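Comparing ways to record hand work with cloth: some tips from our bench

Written by Ginette Gagnon for the Prurkano workshop pages

We want to teach a gripper to fold and spread cloth, and for this a person must first do the work many times while it is recorded. We try sensor gloves, and also cameras placed close to the hand. These are my small tips, in case you set up a similar bench at home or in a club. 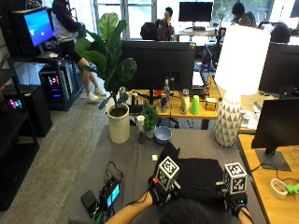
Black cloth on the grey table, with a marker cube on top of each glove.
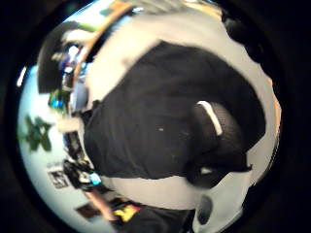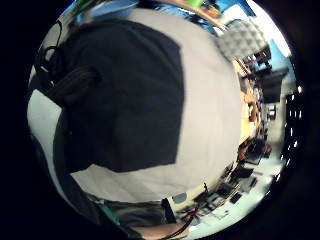 Choose the cloth with care. Black cloth on a grey table is easy for the person to find, but the folds are hard to see in a dark room. Work near a window in the morning, and bring a lamp when it becomes cloudy.

Keep the cube markers clean. One fingerprint with glue or flour on the black squares is enough to disturb the tracking. I wipe them with a dry cotton cloth, never with alcohol, as the print can come off.

Tie the cables before you begin. I lost a full Saturday to one cable that pulled at my left wrist every time I reached forward. Now I use a soft hook-and-loop strip on the forearm and leave enough length for the elbow to bend.

Charge the power bank the evening before. Write the charging day on a piece of masking tape and stick it on the bottom.

About the wide lens: it sees much more than you expect, also the room and your own shirt. Zachary Sutherland prefers it for this reason, and he finds it better for corners of cloth. I still prefer the gloves for thin fabric, where I want to feel the edge. With the Trillow controller we kept 528 takes from 771 in September, and most of the bad ones came from a marker turned away from the camera.

Rest your hands. After 50 folds I stop for 5 minutes, take off both gloves and let them dry inside out. If the lining smells, put a small bag of baking soda inside overnight.

The Simska arm is next on our list. It needs a heavier table, so first we must move the shelves.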